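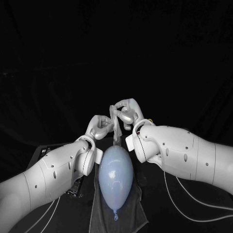

Bushra Cheema wrote under the last post that a stop which leaves the fingers closed is only half a stop, and asked why I had signed it off in February. Fair question. I signed it off on the arm behaviour and never tested the hands separately. The rest of this post is the long answer.

Wrist restart fault, part two
Sep 6, 2019

The short version for anyone who skipped part one: after a protective stop, the right hand on our two-arm bench machine moved before the resume command had been accepted. The travel was 7 mm at the thumb tip. Ghazala Tarar had two fingers near it at the time and pulled them clear. No injury, but it went in the book as a near miss and the bench at Harnell was locked off until we had a cause.

The stop chain works like this. The button cuts drive to both arms and sets the brakes. The hands are on their own supply, because dropping a part when someone hits the button was thought to be the worse outcome. So the fingers hold whatever position they were last sent. That was a deliberate choice and it is written down. What is not written down is what happens when the hand controller loses contact with the main controller for longer than its timeout and then gets it back.

On reconnecting, the hand asks for a target. The main controller answers from its command buffer. If the buffer was not cleared during the stop, the answer is the next step in the old sequence, and the hand carries it out at full speed. Commands go out at 50 Hz, so a stale one is normally replaced before it matters. With the arm loop halted there is no replacement.

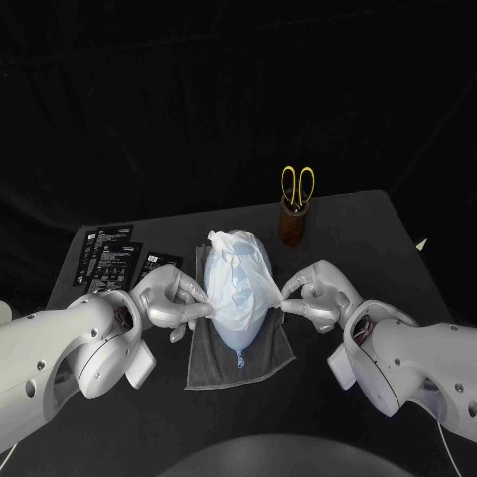 Tissue paper held at both sides, hands at about the same height.

I wanted to reproduce it on soft work. A balloon shows excess grip quickly, and paper shows unequal pull between the two sides, so Rizwan Warraich and I used both, with a towel underneath to keep things from sliding. Hands stayed behind the line, stop button on a long lead, one person doing nothing except watching.

The first batch of stops gave nothing at all. Arms braked, fingers held, resume was clean. We then added a delay on the link to the right hand, and at 285 ms the thumb moved on reconnection. Below that the timeout does not trip and the fault stays hidden. The left hand did the same thing with the same delay, which ruled out my first theory of a bad connector in the right wrist. I had already ordered the connector.

The log confirms it. Line 3,424 is the stop, then there is a gap, then the hand reports ready and receives a position target with a sequence number from before the stop. Kerstin Engelhardt spotted the sequence number. I had read past it twice, looking for an error code. There isn't one, as every part did what it was told.
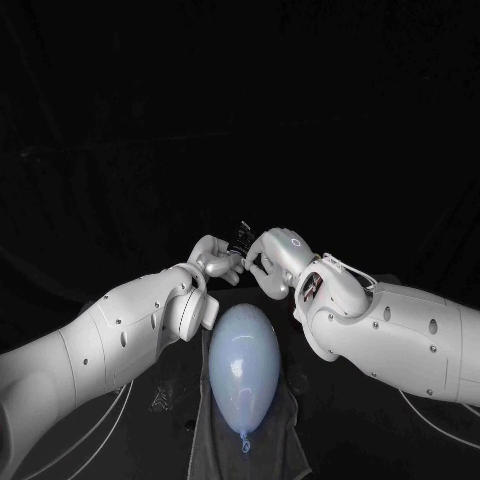 Fingertips together above the balloon, small dark item pinched between them.

Changes made so far:

The command buffer is cleared on any stop, from either the button or the software.
A hand that reconnects is sent its own measured position as the first target.
Targets with a sequence number older than the last stop are refused at the hand.
Resume now needs both hands to report ready before the brakes come off.

The third change is the one I trust most, as it does not depend on the main controller behaving. It also meant new firmware on both hands, and the old version must not be mixed with it.

Still open: the fingers stay powered during a stop. Uzma Rizvi wants a separate release button for the hands, wired independently of the software. I agree with her, though I would like it guarded so it cannot be pressed in place of the main stop. Until it is fitted, reaching in after a stop means isolating the hand supply at the wall first. The sheet on the bench has been changed to say so.

The spare connector is in the drawer, unopened.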